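Setum bed-making work: progress report for the June review
Prepared for Tuulikki Lindqvist, Kuusisto program office
From Ulla Pitkänen

Status in short: data collection is on schedule, the training method runs, and I don't yet believe the main result. The reasons take up most of this report. The spending table went over separately.

What we were funded to test

The proposal said that a policy trained on two-arm demonstrations, with a second pass on its own corrected mistakes, would handle sheets better than one trained on demonstrations alone. We call the second pass the Andar step. The claim in the proposal was broad ("deformable household items"). So far we have tested it on one item, a white flat sheet, and one task, pulling the sheet into place over a mattress.

We now have 670 demonstrations that passed review. We ran 279 evaluation trials across both versions of the policy. The version with the Andar step came out ahead. If you only read the chart in the shared folder you would think the matter was closed.

Why I would hold off on announcing it

The two versions were not tested under the same conditions. Most of the trials for the plain version were run before we remounted the head camera, and most of the Andar trials came after. The new view is better. I can't say how much of the gain belongs to the camera and how much to the method, and neither can anyone else from the logs we have.

Scoring is the other weak spot. A trial counts as a success if the person running it says the sheet is in place. That person knows which version is loaded. I did a good share of this scoring myself and I would not trust me either. 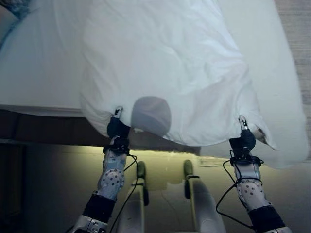 Grip placement is where I expected the Andar step to help, and it is where the evidence is thinnest. The policy picks two points along the lower edge of the sheet and pulls from there. Our success score ignores what happens to the cloth between and beyond those points. With both grippers holding the edge, there can still be creases near the middle and a loose fold hanging down past the right side of the bed, and nothing in our numbers would register it. A trial like that could be scored either way depending on who was watching. White cloth on a white mattress doesn't help, as the automatic edge finder we bought from Zeveck loses the boundary often enough that we stopped using it for scoring.

There is also the question of how far the corrections carry over. All of them were recorded on the same bed, with the robot starting from 3 fixed positions. When we moved the base to a spot outside those positions, both versions got worse, and the gap between them shrank. That was a short check and I would not put a number on it, but it points the wrong way for the claim we made.

What did work

The wrist straps and cable routing have stopped causing lost sessions. Reviewing demonstrations before training, which I argued against as a waste of time, removed a batch where one arm was doing nearly all the pulling. Training on what was left gave steadier motion in both versions.

Plan for the next period

Rerun both versions with the current camera mount, in mixed order, with the version hidden from the person scoring. We are asking for 500 trials, split evenly.

Replace the yes/no score with a simple measure of overhang on each side and a crease rating done later from recordings.

Add a colored sheet and a second mattress height. If the Andar step only helps on the bed it was corrected on, you should hear that from us before the renewal decision.

I would ask that the chart stay out of the Kuusisto newsletter until the rerun is finished. The request for extra robot hours is on the last page of the budget file and needs your signature.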